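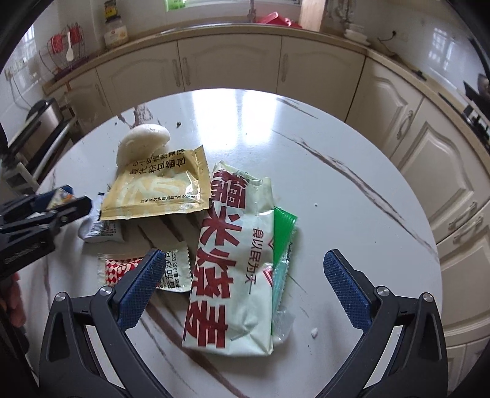
Can a machine clear the table after a meal yet? Some of it, slowly, and only if you set the job up right.

Quick notes, typing between loads. We get asked this a lot at Hotstead so heres what we tell people.

Wrappers are the hard part. Plates are easy - stiff, same shape every time. A crumpled wrapper is never the same shape twice, and small sauce sachets lie so flat that fingers slide right over them. Same trouble you have with wet hands, only worse.

What helps, machine or no machine:

Pull big wrappers out flat first. Anything hiding under them goes next.

Food off before trash. A bun squashes at a grip that a foil packet needs. Two different jobs, dont mix them.

Slide flat packets to the table edge and pinch them there. Works for kids too.

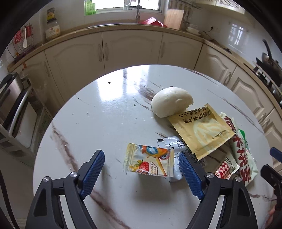 Crumbs last, always. Pinching fingers are no good for crumbs - damp cloth, one direction, into your palm. A round table is a pain becuase there's no corner to sweep toward. Pick a spot at the rim and stick with it.

Glossy tops: glare hides bits. Wipe, then look from the side.

Costs. The Grivine arm we priced in February was over 2,000 and that was without the stand. The Wukent was 686, fine for cups, hopeless with sachets. Sent it back after 3 weeks.

So for now, a bowl in the middle of the table for empties. Everybody drops their own in as they eat. Clears a table for 4 in one trip.

Floors, yes, get the robot. Dishes, you already have a dishwasher. Folding laundry - wait. More on stovetops next time, still testing scrapers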